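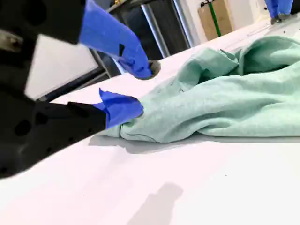
4.2 Surface residue and the condition of the table

The garments in the knit group were all tops of soft construction: sweatshirts, light pullovers and similar pieces, in pale and mid-tone colors. Each was taken from the pile as it lay, spread on the table, flattened, folded, and set aside on the shelf. The procedure for flattening and folding is given in Section 3 and is not repeated. The present section deals with what was left on the table between garments, how it was recorded, and how far it affected the measurements of fold alignment reported in Section 5.

Residue is used here for any particle visible on the work surface at normal viewing distance after a garment has been removed. The term makes no claim about origin. Earlier work on domestic laundry has tended to call all such material lint (Koech and Craddock, 1989), but this is too narrow for our purpose. Particles recovered from a folding surface may come from the garment being handled, from the garment before it, from the contents of pockets and cuffs, from shoes and floors by way of the laundry basket, or from the air of the room. A definition based on source would have required laboratory identification of every particle. A definition based on visibility requires only a clean surface and a consistent observer.

The white top was selected for this reason. On the gray laminate used in the pilot, pale fibers and dark specks were equally hard to see, and the two observers (Toft and Yammine) disagreed on more than half of the inspections. On white, dark particles stand out well and white fibers hardly at all. The resulting counts are therefore biased toward dark material, and a garment that sheds only pale fiber will appear cleaner than it is. We accept this bias because the alignment marks used for measuring folded edges were themselves dark and small, and a dark speck close to a mark was the main source of reading error in the pilot. Pale fiber caused no such errors.

A second effect of the white surface concerns shadow. Where a knit garment is heaped, its lower edge casts a soft gray band on the table, and a particle inside that band is easily missed. Inspection was therefore always carried out on open surface, with at least a hand's width between the nearest fabric and the area being read. Areas that could not be cleared were entered as unread, and were excluded from the totals. They were not entered as zero.

The inspection sequence was as follows. After a garment was moved to the shelf, the observer looked over the table from the front edge, then from the left, and marked the position of each particle on a printed outline of the top. Fibers longer than the grid spacing were marked at both ends and joined with a line. Nothing was wiped or brushed during a batch. At the end of the batch the surface was photographed under the same overhead lighting, lifted with clear tape, and wiped with a damp cloth. The tape was labeled with the batch number and stored flat. A batch consisted of 16 garments. The full series comprised 495 garments, so that the last batch was one short; its totals are given per garment in all comparisons.

Residue was low in most batches and unevenly spread. It took the form of separate specks with wide areas of bare surface between them, and dense patches were seldom met with. Figure 1 is representative of the lightly marked condition.

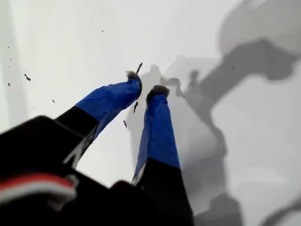

Figure 1. White work surface with ten small dark specks of debris.

Particles of this kind were scored individually. No attempt was made to group them by shape, as most were too small for shape to be judged reliably without magnification. Where two specks lay so close together that the observers could not agree whether they were separate, they were scored as one and the entry was flagged. Flagged entries were rare and their removal does not change the order of the garment types in any comparison.

Position on the table was scored in three bands running parallel to the front edge. The middle band received the greatest share of particles in every batch. This is the band in which garments were first set down, and in which sleeves were drawn across the body before the long fold. The rear band received the fewest. Two explanations are possible. Material may have been released mainly during setting down and sleeve folding, and have stayed close to where it fell. Alternatively, it may have been released evenly and then carried toward the middle by later garments as they were pulled flat. The outline sheets record position only at the end of each garment and cannot separate the two. A comparison of successive sheets from the same batch shows that many specks kept their positions over several garments, which favors the first explanation for at least part of the material.

Hems and seams deserve separate mention. Ribbed cuffs and waistbands are thicker than the panel they are sewn to, and they drag on a smooth surface when the garment is turned. Mthembu noted in the pilot that fresh particles often appeared in a line parallel to the hem. The same pattern was found in the main series, though less often than expected, and only with garments that had been turned over on the table. Garments folded without turning showed no such line. The two woven shirts that entered the knit pile by mistake were folded, recorded and left out of the analysis.

Two commercial surface treatments were tried in a side test, the Skurix wipe-on coating and the Bitberg cleaning film. Both were applied to one half of the table, with the other half left as supplied. The coating reduced drag at hems but left a faint bloom that made edge marks harder to read under the overhead light. The film lifted visible particles well but had to be replaced after each batch. Neither was used in the main series. Untreated surface was kept throughout, cleaned only with water, so that results could be compared with the household tables surveyed in the Athumani study.

The influence of residue on fold alignment was checked by reading a subset of folded edges twice, once with the surface as found and once after the particles near the edge had been lifted. Readings agreed in all but 7 cases. In each of these the observer had taken a speck for the end of an alignment mark and placed the edge too far forward. No case was found in which a particle had shifted the fabric itself, and none would be expected given the softness of the knit relative to the size of the particles. The affected readings were corrected before analysis. All other readings were retained as first taken.

It should be added that the count on any one sheet depends on the state of the room. Batches begun after the floor had been swept gave higher figures in the rear band than those begun before, an effect that faded over the first few garments. Sweeping was later moved to the end of the working day, and the batches concerned are identified in the appendix. The outline sheets and tape lifts are held in the Stelelska textile store and may be consulted on request to the second author.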